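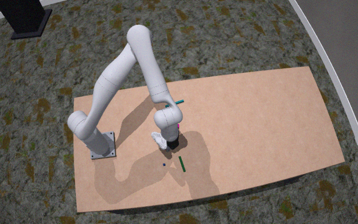
A bad attempt is worth keeping as long as someone has marked it as bad, according to Anel Nel, and the new collection from Pridholm has plenty of both kinds. The firm put the first part of it online on 14/04/2019: 600 recorded attempts at moving small bars and cubes on a table, all of them made in a simulator with a white robot arm and a two-finger gripper.

The recordings are meant as examples for a learning system called Holla. Holla is shown what an operator did and what the arm and the table looked like while it was done, and from that it has to work out how to do the same job with the pieces lying in other places. Pridholm wants 2,000 attempts before it trains the full version. A smaller trial version was trained on the first 200, and the firm says it was good at getting to the right piece and poor at closing on it at the right angle.

Each attempt is driven by a person sitting at a desk with a hand controller. The simulator is Pridholm's own, called Tidero, and it records the position of every joint along with views of the table from more than one side. An operator does 20 attempts and then hands over to someone else. The company tried longer turns last September and found that people got quicker but started to repeat the same path to the table every time, and Holla learned the path along with the task.

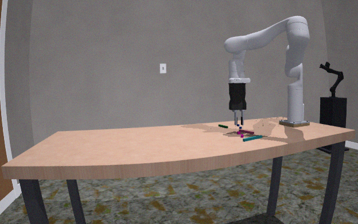

Operators are now asked to vary how they come in over the pieces, and to go slowly for the last part before the fingers close. They are also asked not to restart when something goes wrong. If a cube gets knocked away they carry on and try to get it back, and the whole thing is saved, marked with what happened and when.

The pieces are plain on purpose. There are long thin ones and small cubes, in a few strong colours such as teal, magenta and dark blue. A bar has to be picked up across its width, so the operator has to turn the wrist to suit the way it is lying. The cubes are easier on that score, but they are tiny next to the arm and a small error in height means the fingers miss or press into the table.

Shadows have been left in, including the arm's own, which can fall right over the pieces. An early set was made with flat lighting and was dropped. The trial system did well on it and then lost track of the darker pieces when the lighting was changed.
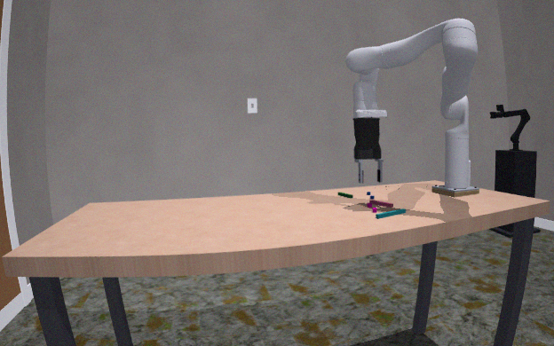

Checking takes longer than recording

Every attempt is played back by a second person before it goes into the collection. They check that the written instruction matches what was done – 'pick up the green bar' is no use if the operator went for the teal one – and that the views all start and finish together. Files that fail are sent back with a note, and most can be put right without recording again.

Playback is where most of the hours go. Pridholm had hoped a script could do the job, and one does catch missing views and jumps in the joint readings. It can't tell a clumsy grasp from a careful one, though, so that part is still done by eye.

Moriarty, the small software firm that wrote the playback tool, has asked for the failed attempts to be published with the good ones. Pridholm has agreed to this for the first part and says it will decide on the rest when it sees how people use them.
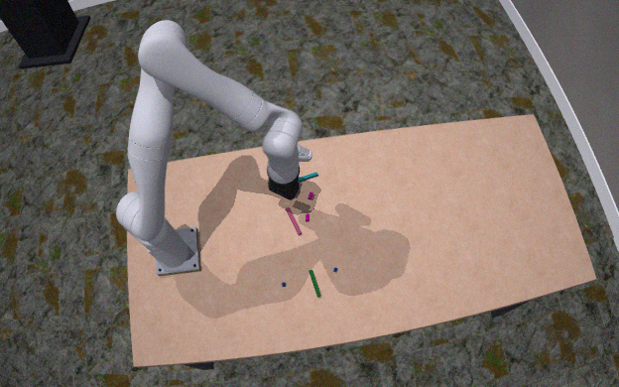
There is also the question of how much of this will carry over to a real arm. Simulated pieces slide and tip in ways that are close to the real thing but not the same, and the firm expects to need a further set recorded on hardware. It has not said how big that set would be or who would record it.

For now the desk work goes on. The next batch uses the same pieces and the same table, with longer instructions that ask for one piece to be moved next to another. Pridholm plans to add the files to the collection as they pass checking, and the notes that go with them will be updated each time.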